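Flatari set-up guide, section 4: Graphics and frame rate

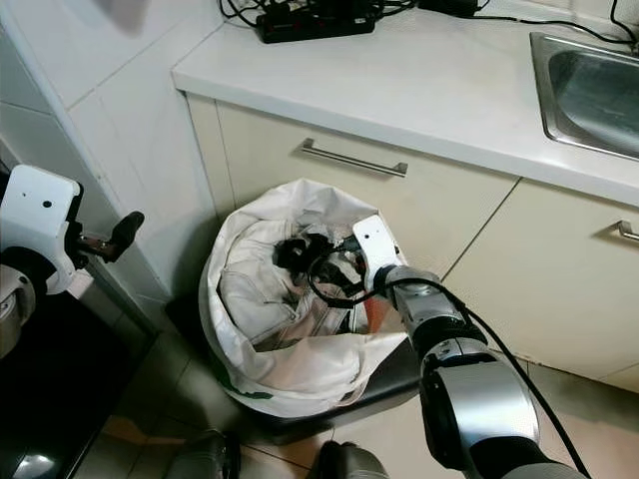
Coiled black cable over a lined bin, cream cabinets behind.

Flatari's launcher offers to "optimise everything" on first start. We suggest you decline. It sets most things to maximum and leaves you to find out why the menus stutter.

1. Close the launcher's welcome panel and open Options > Display.
2. Set Render Scale to 100. Values above this are sold as sharper. We could not see it on an ordinary monitor.
3. Turn off Flomow. The developer, Brastura, calls it motion smoothing. In multiplayer it feels like added delay.
4. Set mouse polling to 800 if your mouse allows it. Otherwise leave it alone.
5. Restart the game. The settings page claims a restart isn't needed, but Render Scale ignored us until we did one.

Note: The built-in benchmark gave us 53 frames per second in the harbour map and rather less in a real match. Treat its "Excellent" rating with care.

CAUTION: Do not delete the shader folder to "speed things up", whatever the forums say. The game builds it again from scratch, slowly, and your key bindings may go with it.

If the picture tears after step 5, switch on V-Sync and try one full match before changing anything else.

Comments

bramblefoot: Step 3 made a difference for me. Step 4 did nothing at all.

pixel_dad: Does the benchmark rating ever say anything except Excellent?

Related
Flatari: controller set-up
Flatari: moving saved games to a new drive
Brastura accounts and the Delić map pack

Search this guide
Enter keyword Go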